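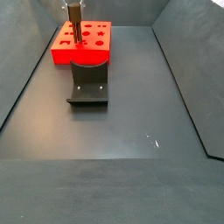 Shape sorters are back!

If you've been in since the half-term tidy you'll have spotted that the toy library has had a proper go at its shape sorters, and I'm so pleased with how it has gone that Elsa has given me the whole of the middle pages to go on about it. Thank you, Elsa. You may regret this.

Some of you will remember the state of things in November, when every shape sorter we owned lived in one enormous crate under the window at Pundthorpe. You'd pull out a lovely wooden cube and find it had three pieces, two of which belonged to something else. Families were borrowing a sorter and spending the first evening hunting for a hexagon that had gone home with another family in the summer. We had so many returned with apologetic notes taped to them that I started keeping the notes. My favourite just says "sorry, moon, possibly dog".

So we emptied the lot on to the floor of the big room and started again. Volker Wunderlich brought his two trestle tables over from Skandercombe and we spent a very happy (and very long) day matching pieces to holes. I can report that grown adults get extremely competitive about this. Volker is convinced that he can tell a sorter piece by the sound it makes when you drop it, and he was right often enough to be annoying.

We ended up with 24 complete sorters. That's more than we've ever had on the shelf at one time, and four of them were sets we'd written off altogether.

What's on the shelf

The old favourites first. The post-box sorter with the hinged lid is back and has had its hinge mended. The wooden cube has all its pieces, and so does its slightly smaller cousin, which I'd forgotten we owned. There are several of the bucket kind, where the lid has the holes in it and everything tumbles down inside with a good loud rattle. Those are the ones to borrow if your child is more interested in the posting than the matching, and if you don't have downstairs neighbours.

Then there are the flat ones and the blocks. I have a great soft spot for the bright red block, a good thick slab of a thing with its holes all in the top – a star, round ones, an oval, an arch, little slots and a sort of cross. What I love about a block like that is how much there is to look at before you've picked up a single piece. Children run their fingers round the edges of the star. They poke the slots. One little boy at the Thursday-morning group, as it used to be called, spent his whole visit just putting a finger in each hole in turn and saying "gone", and went home delighted.

I'd also say, as someone who has watched an awful lot of toddlers at this, that the round hole is where nearly everyone begins. A round piece goes in whichever way you turn it, so there's no twisting to be done, and the look on a child's face when it drops is worth the price of membership. The star comes a good while later. It looks so inviting and then it won't go, and it won't go, and then a tiny turn of the wrist and in it goes. If you're sitting next to a child who is at the star stage, sit on your hands! It's terribly hard. I've been doing this for 20 years and I still catch myself reaching over.

Choosing one to take home

People often ask me at the desk which sorter is right for which age, and I always give a rather hopeless answer, as I've seen a child of fourteen months sail through a cube and a bright three-year-old throw one across the room. Age doesn't tell you much. Have a look at what your child is doing already. If they're dropping things off the high chair and peering after them, they're ready for something with one or two big openings. If they've started turning a lid round to make it fit, try them on the cube. If they line up cars and get cross when you move one, go straight for something with plenty of different holes and clear the afternoon.

And do feel free to borrow one and take pieces away. You needn't put the whole set out. Start with the round piece and one other, let those two get boring, then bring in a third. The rest can live in a bowl on top of the fridge. Several families have told me that a sorter they'd sent back as too hard was a great success the second time round when they did it that way.

Bigger brothers and sisters aren't left out either. Try it with eyes shut. Feel the piece, feel the hole, no peeking. Elsa did this at the Skandercombe open afternoon with a tea towel over her head and was soundly beaten by a girl of six.

You can draw round the pieces too. A big sheet of lining paper, a fat crayon, and you've a whole afternoon's pictures from an arch and a couple of circles. We've had trains, we've had owls, and we've had something that the artist told me very firmly was a bathroom.

The new bags

Every sorter now has its own drawstring bag for the pieces, sewn by the Fimier group out of curtain ends, and they are gorgeous. No two alike. Each bag has a tag with the name of the sorter on one side and a drawing of the pieces on the other, so you can lay everything out on the tag list before you bring it back and see straight away if something's missing. Please do check. It takes a minute and it saves us doing the trestle table day all over again (although Volker has already asked when the next one is).

If you do find you're a piece short, don't hold on to the toy out of embarrassment. Bring it in and tell us. We'd much sooner know, and pieces nearly always turn up – in boots, in the piano, inside another toy altogether. There's a jam jar on the desk marked FOUND for anything you come across at home that looks as though it might be ours. At the moment it has two triangles in it and what I think is a chess bishop.

The bags can go in a cool wash. Plastic sorters and pieces like warm soapy water and a good rinse, then leave them out on a towel. The wooden ones should only be wiped with a well-wrung cloth and mustn't go in the bowl, however sticky they are. We lost a very nice cube to a kind person with a dishwasher and I still think about it.

Ones we're looking for

We've had some wonderful offers since the spring and I'd love to keep them coming. If you have a sorter at home that's been outgrown, we'd be glad of it, complete or not. Odd pieces are useful too. We've become quite good at giving an orphaned circle a new home, and Volker has cut a replacement star for one of the buckets that you'd never know wasn't the original unless you turned it over and saw where he'd signed it.

I'm particularly after anything with a really unusual set of holes. Most sorters stick to the circle, the square and the triangle, and children get wise to those very quickly. Crosses, arches, ovals and half-moons are all more fun, and they give you better words to use as well. "Arch" is a marvellous word to hear from a two-year-old. We've had one family go round the whole of town on the bus pointing out arches after a fortnight with a sorter, and by the end they'd counted the viaduct twice.

The Chatzigeorgiou Fund has very generously given us £2,000 towards shelving and new toys this year, and a good part of that is going on low shelves at Pundthorpe so that children can see what there is and choose for themselves. The crate under the window has gone. I won't miss it. The new shelves are open at the front with a lip to stop things sliding off, and we're putting the sorters on the bottom two, with the puzzles above. If you're handy with a drill and have a spare morning, have a word with Elsa.

Come and have a play

The whole collection will be out on the mats on 30/05/2026, from ten until we run out of biscuits, and you don't have to be a member to come. Bring whoever you've got. Babies are welcome to chew things (we do have a basin for chewed things), and there'll be a table at the back for grown-ups who'd like a turn without a small person telling them they're doing it wrong.

You can borrow on the day as well. Sorters go out for 4 weeks at a time and you can renew by ringing, emailing or shouting across the car park as some of you already do. If the one you want is out, put your name on the sheet by the door. The red block already has a list, so be quick!

Returns go on the trolley as usual, bag tied on, tag facing out.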